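Speaker notes: Sorting and folding in a small laundry room
Benedek Veres, Esham, June 28, 2025

Slide 1. Thank the hosts. Say who I am: I set up the laundry rooms at Drallent and at the Halász guest house, and I still do a shift at both.

Slide 2. The talk is on what happens to clothes between the basket and the shelf. Washing gets a minute at the end. 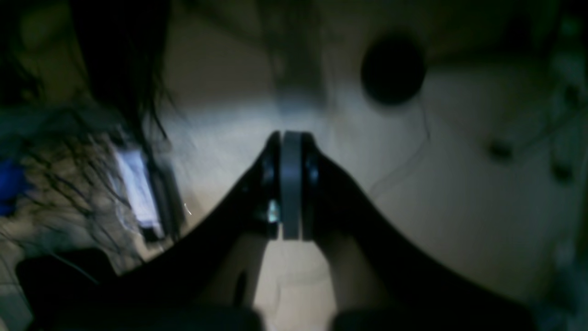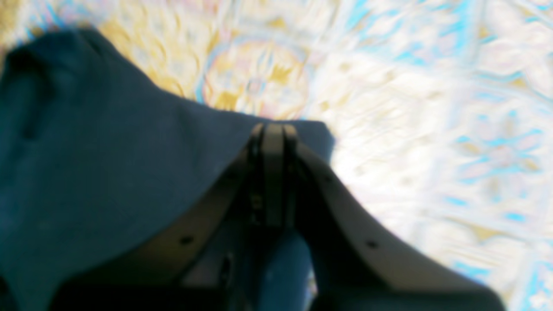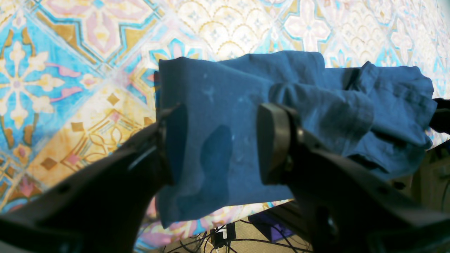

Opening point: most of the time in a laundry room goes to handling. At Drallent we timed one load of 32 pieces. The machine ran on its own. Sorting, shaking out and folding took 20 minutes of somebody's attention.

Slide 6. Blues. Keep navy and dark blue apart from faded blue for the first few washes. After that they can share a load. Check the pockets before sorting. Mention the pen at Halász (short version).

Slide 7. Shaking out. Hold a shirt by the shoulder seams and snap it twice. Pull the sleeves straight before you lay it down. A sleeve left inside the body will still be damp the next morning, and you will find it after the pile is already on the shelf.

Slide 8. Feel for damp in three places: collar, cuffs, waistband. If any of them is cool to the touch, the piece goes back on the line. Do not fold it and hope.

Slide 9. Folding. Heavy pieces first, at the bottom of the pile. Fold to the width of the shelf, not to the width of the table. At Drallent the shelves are 385 millimeters deep, so we cut a board to that size and folded against it. Pass the board around here. Ask for it back.

Slide 10. Lint. Brush dark cloth before folding, in one direction, with a dry brush. Rollers work but we went through too many of them.

Slide 11. Labels. We use the Dindix tags, one per shelf. The first 100 were too small to read from the door and we had them printed again.

Slide 12. Washing. Cold for darks, inside out, half the soap most people use. One minute, then move on.

Questions. If the one on ironing comes up: only collars and tablecloths. If time is short, skip slide 10 and go straight to the labels.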